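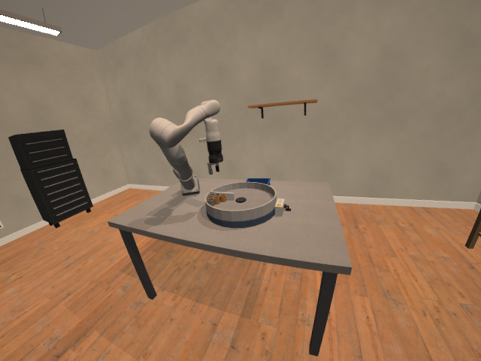 Setting up a tray-picking cell in the Groltley simulator

Groltley is the simulation package sold by Asness alongside its arm kits. You can buy it on its own or get it bundled with the hardware. This page covers the desktop version and takes you from a fresh install to a first pick from a round tray.

Before you start

You need the Groltley installer, a license key and 6 GB of free disk space. The trial key works for 39 days and opens everything except batch export. Close any other program that uses the graphics card heavily.

Step 1. Load the room

Open File, then New From Template, and pick Small Workroom. It loads with the furniture, the ceiling light and the table already in place. Leave the cabinet and the wall shelf alone. They are fixed objects and the arm will plan around them.

Step 2. Place the arm

Drag the white arm from the Robots panel to the back-left corner of the tabletop. The base snaps to its plate when it is close enough. If you put the arm in the middle of the table there will not be much room left for the tray, and the forearm will have to fold up tight to reach it.

Attach the black two-finger gripper and set the wrist to Point Down. Press Home. The forearm should end up level, with the gripper hanging over the table.

Step 3. Add the tray and parts

Put the round tray near the center of the table. The blue open box goes behind it, toward the far edge. This is the drop-off point for the lesson.

From the Parts list, add the brown cylinders, the pale gray block and the black disc. Set the cylinders against the left inner wall of the tray, touching each other. They are harder to grip that way than the disc, which sits out in the open -- start with the disc.

Step 4. Teach the pick

Click the disc and choose Set Target. Set approach speed to 9 and leave the other values at default. Click the blue box and choose Set Drop. Press Run Once.

If the gripper stops short, the target height is wrong. Open the target and press Snap To Surface, then run it again.

Step 5. Run a batch

Enter 500 in the Repeat field and turn on Shuffle Parts. Results are saved to a plain text log in your project folder. Expect the first few failures to be cylinders next to the wall. Turning the wrist so the fingers close along the wall fixes most of them.

What it does not do

Soft parts such as bags and cable are not supported. Yaneth Guzmán at Giraldo has written an add-on for cable, but it only runs on the older version.

Buying

Groltley is sold through Bolodgate as a yearly license. The price drops in June for schools. Questions about the template go to Duván Ticona on the Bolodgate support desk. Include your log file and the version number from the Help menu.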